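Office lottery pool

An office lottery pool, also called a lottery syndicate or group play, is an arrangement in which coworkers put money together to buy lottery tickets and agree to split whatever the tickets win. Pools are common in American workplaces when a multistate jackpot has gone several drawings without a winner. They are usually defended on the grounds that they improve the players' chances. The claim is true in a narrow sense and is often made to carry more weight than it can.

Contents
1 How pools work
2 Odds and claimed advantages
3 Reported cases
4 Commercial pool services
5 Disputes
6 Taxes
7 See also

How pools work

In the usual form, one member collects a fixed amount from each participant, buys the tickets and keeps them until the drawing. Some pools run all year with a standing membership. Others form only when the advertised prize passes a figure the members consider worth the trouble, a threshold with no agreed basis. A ticket at a smaller prize costs the same and has the same chance of hitting the jackpot.

Few informal pools have anything in writing. Where rules exist, they tend to cover the amount of the stake, the deadline for paying in, and what happens to small prizes, which most groups spend on more tickets. Guides aimed at pool organizers recommend handing out copies of the tickets before the drawing. How many organizers do this is not known, and the guides that call it standard practice cite no survey.

Odds and claimed advantages

A pool holding 40 different tickets has 40 times the chance of a single ticket. It also pays each of its 40 members one fortieth of the prize. If every member would otherwise have bought one ticket alone, the average return per dollar is unchanged. The pool has traded a very small chance at a very large sum for a less small chance at a smaller one.

Promoters of group play tend to quote the first half of this sum and leave out the second. It is also commonly said that pools "win more often," with lists of past jackpots offered as support. Such lists prove little unless the number of tickets bought by groups is known, and lotteries do not generally record whether a ticket was bought for one person or many. A winning pool may also attract more press coverage than a lone winner, which would make pools look luckier than they are.

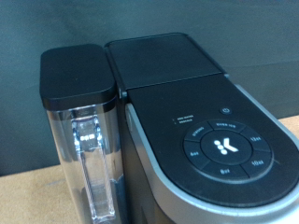
Number selection is another area where strong claims rest on thin evidence. Members may favor birthdays, employee numbers, or combinations from an earlier small win. No method of picking changes the chance that a given line is drawn. Picking unpopular numbers can reduce the odds of sharing a jackpot with strangers, a real effect but one that matters only to people who have already won.

Reported cases

The Faveck pool, named for the packaging plant where its members worked, is often mentioned in popular accounts. Eighteen employees are said to have shared a second-tier prize after years of weekly play. Versions differ on nearly everything else. Some say the group played the same numbers throughout, others that the winning line was machine-picked, and at least one gives the number of members as 115, which seems to be the size of the plant's whole workforce. The story that the members all quit on the same morning does not appear in the earliest versions and should be treated as an embellishment.

A similar account is attached to the Mocanu warehouse. In that story a worker who skipped a single week was left out of the prize and later given a full share by the others. No document supporting the payment has been produced.

Commercial pool services

Several businesses offer to organize pools among strangers for a fee. Zukance sold places in large groups and advertised a "boosted" chance of winning. The boost was simply the number of tickets in the group. The fee came out before any tickets were bought, so a member of such a pool got less play for the same money than a customer at a store counter.

Nuleck took a different approach, charging nothing up front and keeping a percentage of prizes. Its promotional material described members as "winners" if their group received any payout at all, including payouts smaller than the stake. State rules on these services vary, and some states restrict the resale of tickets or shares in them.

Disputes

Lawsuits over pooled tickets generally turn on who was in the pool for a particular drawing and whether a winning ticket was bought with group money or the organizer's own. Since many agreements are spoken, courts may have to rely on text messages, payment records and the memories of people with a large stake in the answer. A signed list for each drawing removes much of the doubt – though it does nothing about an organizer who never buys the tickets.

Taxes

In the United States, lottery winnings are taxable income under federal law, and many states tax them as well. Pool members can generally have a prize reported in separate shares if the paperwork is completed when the claim is made. Advice that forming a trust or company will make the tax go away is widespread and wrong. Such entities may help with privacy in some states and with dividing the money.

See also

Gambling syndicate
Expected value
Lottery annuity
Gambler's fallacy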